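Notebook, July, started 9:40 a.m.
Comparative politics methods group, shared copy. Corrections in the margin please, jokes on your own paper.

Picking up where I left off, which was mid-argument with myself over whether confidence votes in coalition cabinets belong in the same column as impeachments. The old codebook says yes. The old codebook was written by me, four years ago, in a better mood.

The trouble is the variable we call "removal attempt." It takes one value if a legislature formally tries to get rid of the head of government before the term is up. Fine for a presidential system, where a removal is an event with paperwork. In a parliamentary system the prime minister can be got rid of over lunch. Half the cases I coded as "no attempt" this morning are cases where the person was plainly pushed, and left a resignation letter full of family and gratitude.

Tried splitting it in two: formal attempt (a motion is filed, with a number and a date) and informal attempt (the party does it in a back room and a newspaper tells us later). Ran the first 17 cases through by hand. Formal is easy. Informal depends on how good the country's newspapers are, so we'd be measuring the press and calling it instability. Wrote that on the whiteboard and underlined it, then went for coffee.

10:55. Gergely Csizmadia came by and read the whiteboard. He thinks the informal column can be saved if we require two independent sources printed within the same month. I think that gives us a column of wealthy countries with competing gossip columnists. We agreed to let him try it on 12 cases of his choosing, on condition that he writes down how he chose them before he opens any of them. He looked hurt. He'll do it.

Also from Gergely: the Nyitrai series has changed its party codes again. The junior partner in one coalition now shares a code with the party it split from. Merged on that field, our file shows a party bringing down its own government, which has happened in real life but not in this one. I've gone back to the spring version and put a note at the top of the merge script in capital letters. The previous note in capital letters is still there, directly beneath it, about something else.

11:30. Inter-coder check, second round. Two coders, same packet, no talking. Agreement is good on dates, good on who filed, terrible on "stated grounds." The categories are corruption, policy failure, abuse of office, and other. One coder uses "other" as a last resort and the other uses it as a place to live. Looking at the disagreements, I can't really blame either of them. A motion that accuses the president of mishandling a budget by mishandling the law on budgets is three of our four categories at once, and the people who drafted it meant it to be.

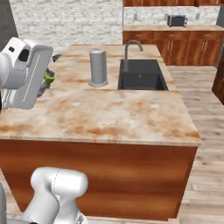

So stated grounds should probably be allowed to take more than one value. It'll make the tables uglier, and it means rerunning everything in chapter two. I've been avoiding that conclusion since about noon and would like credit for the delay.

What changes if we do it: the comparison we like to show visitors, where presidents are accused of crimes and prime ministers are accused of incompetence, gets a lot softer. Eight of the presidential cases have a policy complaint sitting in the same document as the legal one, usually a few paragraphs further down where the lawyers stopped reading over people's shoulders. I used to treat the legal charge as the real one as it came first. It comes first in systems where the constitution requires a crime. Where no crime is required, nobody goes looking for one. We've been coding the rulebook and presenting it as the motive.

That's a paragraph for the paper. Flagging it so I don't lose it the way I lost the one from last month, which I remember as excellent.

1:15 p.m. Jatudex crashed on import. The accents again. It reads a name with a diacritic as two people, so we briefly had a cabinet with more ministers than portfolios, which the validation step accepted without comment. Converted the file, reimported, checked four cabinets against the printed lists. All correct now, except one deputy minister who appears to have served for minus two days. Left him in for the moment. He's in the log under "ask."

2:00. Call with Prandadar over the public opinion add-on. They can give us monthly approval for most of the countries we want, but only as a smoothed line, and they would like not to discuss the smoothing. I asked whether the smoothing looks forward as well as back. Long pause. If it looks forward, then a drop in approval after the motion leaks into the month before it, and we get to announce that falling approval predicts removal. I'd enjoy that result very much and so would a journal. Asked for the raw readings. They'll check.

Testside still has our sample of translated motions. The first batch reads well. The translator has rendered one opposition leader's phrase as "the patience of the republic has left the building," and I've asked whether the original is also like that. I hope so.

3:20. Decisions, so that I can be held to them:

Formal attempts stay in the main file, one row per motion.
Informal attempts go to a separate file until Gergely's trial is done.
Stated grounds becomes four yes/no columns, with "other" requiring a written sentence.
Spring version of Nyitrai until they answer my email.
Nothing from Prandadar gets merged until we have the raw readings.

Still open: what to do with a motion that was filed, withdrawn, and filed again with one word changed. Currently two attempts. The word was "immediately."

Left the whiteboard up. Please don't wipe the bottom left corner, the tie-break rule is there and I haven't copied it out yet.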